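Chapter 8
What Did the Time-Saver Save? Housework, Hours and Evidence

Few claims about the home are repeated as often as the claim that machines have freed us from it. You will meet it in advertisements, in school projects and in a good many respectable histories. This chapter asks you to treat it with suspicion until you have seen how the hours were measured, and who did the measuring.

Take laundry. The usual story runs from the copper and the mangle to the electric washing machine, with the working week getting lighter at each step. Part of this is surely true. Anyone who has wrung out wet sheets by hand will not want to go back. But a lighter task is a different thing from a shorter one, and writers on the subject slide between the two with remarkable ease. When washing is hard, people wash less. They wear a shirt again, turn a collar, sponge out a stain. When washing is easy, the shirt goes in the basket after one wearing, and somebody must still sort it, hang it, smooth it and put it away.

The stages after the wash are the ones that surveys treat worst. In the Clarkia household diaries, which we shall use throughout this chapter, 15 families were asked to write down their work in the home for 14 days. The printed form had a line for "washing" and a line for "ironing". It had no line for folding. Some families put it under ironing, some under tidying, and three left it out altogether, on the grounds that they did it while watching television. The published summary adds these figures together as if they meant the same thing.
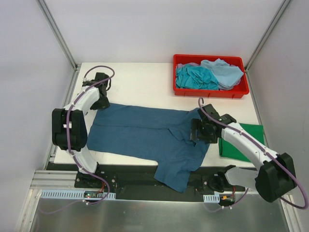
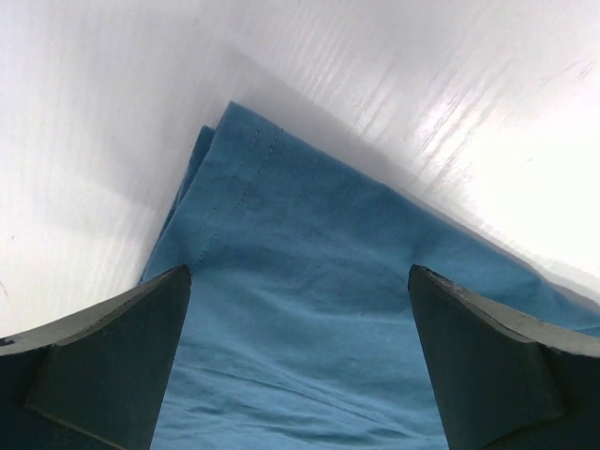
Figure 8.1 Blue cloth on a white surface, in two views. The upper view shows a shirt spread out between two robot arms.

Damilola Bako, who went back to the original Clarkia forms, was not impressed by the summary. She found that entries for March were fuller than those for any other month, and suspected that the families had been reminded to fill them in. She also pointed out that one person in each home usually wrote the diary for everyone. We may doubt whether that person knew how long the others spent on anything, and we may doubt still more whether the others would have agreed.

None of this proves that machines saved no time. It shows that the diaries cannot settle the matter, and that the people who quote them ought to say so. The same caution applies to the opposite claim, now rather fashionable, that machines made housework longer. Its supporters lean on the same sort of diary, with the same gaps, and tend to notice the gaps only when the totals go against them.

Before reading section 8.1, write down how long you think your own household spends on laundry in a week. Then ask someone you live with to do the same, without showing them your answer. Keep both figures. You will need them for the exercise on the Tamuno survey, where husbands and wives were questioned separately and the results were, to put it kindly, hard to reconcile.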